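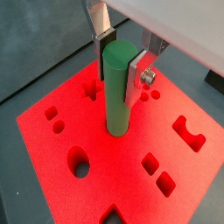
Is Parvaneh Amini coming back for the second series of Hedwood?

She is, but only for the first three episodes. Her agent confirmed it in April, and the writers have already worked out how her character leaves the village.

News > Television > Drama

Print this item | E-mail this item

Amini has played the hotel owner Mrs Ghorbani since the first episode, and her scenes with Farhad Nikzad, who plays her brother-in-law, were the ones viewers wrote in to us about most. We had 676 letters and e-mails on Hedwood over the winter. Of those, 189 asked whether she was leaving, after a magazine printed that she had fallen out with Nikzad on set.

Both of them say that story is wrong. Amini told us she had been offered the lead in a stage play, Mistilach, and the rehearsal dates overlapped with filming. "I asked if I could do both and the answer was no, so I did as many episodes as I could," she said. Nikzad said he had read the article on a train and rung her from the platform when he got off. He has booked seats for the second week of the play.

Filming starts later this year in the same village as before. The hotel interiors have moved to a studio, as the house used in the first series has been sold and the new owners are living in it. The kitchen has been rebuilt from photographs. A new character, the hotel's accountant, arrives in episode two, and the part has been cast but the name is being held back for now.

Mistilach opens at the Hokeck Theatre, which has 196 seats, so tickets will be short. Members of this newsletter can apply in the first ballot by sending a postcard with their name, address and membership number to the usual address. Please send one card per household. The closing date is May 4, 2024, and winners will hear by post.

The signed script from the last issue went to a reader in Leeds. There were 3000 entries, and the correct answer was the blue suitcase.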